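# The Orange Cloth Problem

I fold things badly. I always have. My mother used to follow me around the linen closet refolding whatever I'd just put away, and my college roommate once asked me, very kindly, if I was all right, after seeing what I'd done to a fitted sheet. So when my editor wanted a winter feature on folding laundry - how people do it, why some of us can't - I think she had me in mind as the cautionary tale.

I started at Hema Chacko's place. Hema ran the linen room at a banquet hall for 21 years, and on a busy weekend she and her crew would put more than 2,000 napkins through their hands. She's retired now and teaches a Saturday folding class above a fabric store, with one long table, good light and a radio that only gets the one station. I told her I was hopeless. She said everybody tells her that in the first five minutes and then they want coffee. (I did want coffee.)

Her first lesson isn't folding at all. It's picking up. Most of us, she says, grab a cloth from the middle of the pile like we're pulling a rabbit out of a hat, and then we wonder why it comes up as a rope. Cloth hangs from wherever you hold it. Hold it anywhere but a corner and you get a bunch at your fingers, a big droopy sheet on one side and a lump on the other, and from there you're hunting for corners in midair while the whole thing twists. 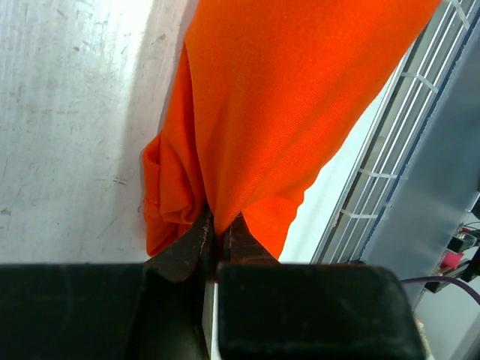 *One pinch, and every crease runs toward it. Note the stitched hem on the loose fold at left - that's the part to go looking for.*

Hems are the trick, it seems. Hema has you find one, any one, and walk your fingers along it until it runs out. There's your corner. Keep it in your left hand and walk the other way with your right until that runs out too. Now you've got an edge, and a cloth with one edge held straight will more or less sort itself out. I did this very slowly, with my tongue sticking out, and got it on the third try. Then I did it again because I was so pleased with myself!

We practiced on plain squares in a heavy cotton twill. She likes twill for beginners. It has some body, it stays where you put it, and the diagonal in the weave gives you something to look at when you're trying to get things straight. Thin, slippery stuff comes later. She has a drawer of polyester satin that she calls "the graduates," and she wouldn't let me open it.

She's also picky about color. Learn on something bright, she says, on a pale table, so the outline jumps out at you. White on white is how you end up with a fold that looks great until you pick it up and find a tail hanging off the back. I went home and looked at my own towels, all of them gray, on my gray bedspread, and felt a lot of things fall into place.

Then there's the laying down, where I really come apart. My instinct is to plop. Hema's way is to let the far edge touch first and then bring your hands back toward you, low, so the cloth comes down flat and the air gets pushed out ahead of it. If it lands crooked, you don't yank. You put a palm flat in the middle and stroke outward, and the small wrinkles go with it. The big ones need a lift and another try.

I asked what she does about a fold that comes out slanted, with one corner poking past the others. I was expecting a technique. "Open it and do it again," she said. I must have looked crushed, because she pushed the cookies over.

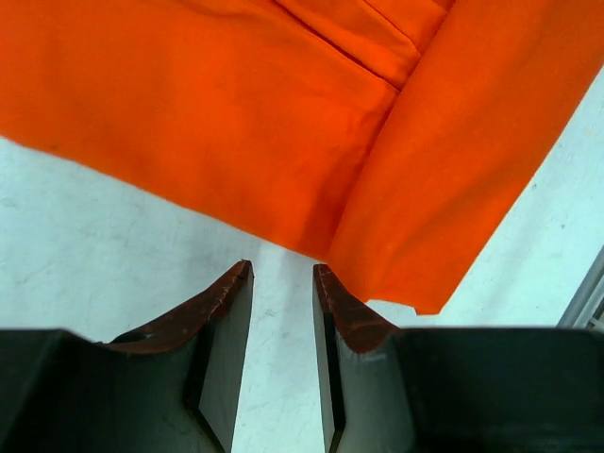
The other person I wanted to talk to was Chandrasekhar Bhat, who does alterations two blocks over and has the opposite philosophy. He doesn't fold to be neat. He folds so he can find things. Everything in his shop is doubled over once, maybe twice, and set down with the folded side facing out, and he can pull a piece from the middle of a stack without the rest sliding around. His daughter Bhavana works the counter and rolls everything instead. They have been arguing about it since she was in high school. Rolled cloth doesn't get a hard crease down the center, she says, and he says rolled cloth takes off across the floor the minute you turn your back. I stayed for most of an hour and neither of them gave an inch.

What they agree on is the crease. A fold left in one place for months turns into a line, and on a dyed cotton the line can fade or rub lighter than the rest. Chandrasekhar opens his storage pieces every September and refolds them in thirds if they were in halves, or the other way around. I have tablecloths I haven't opened since I moved in. I'm a little scared to look.

So I've been practicing. I bought a few squares of twill from downstairs at Hema's, and I do them on the kitchen counter while the pasta water heats up. Find the hem, walk the hem, other corner, lay it down far edge first. I can do a decent half and a pretty good quarter. My thirds are still terrible. One end always comes up short and I have to tuck it under and hope.

Hema's next beginner class has a couple of spots left, and she says to bring whatever's in your dryer. I'm bringing the fitted sheet.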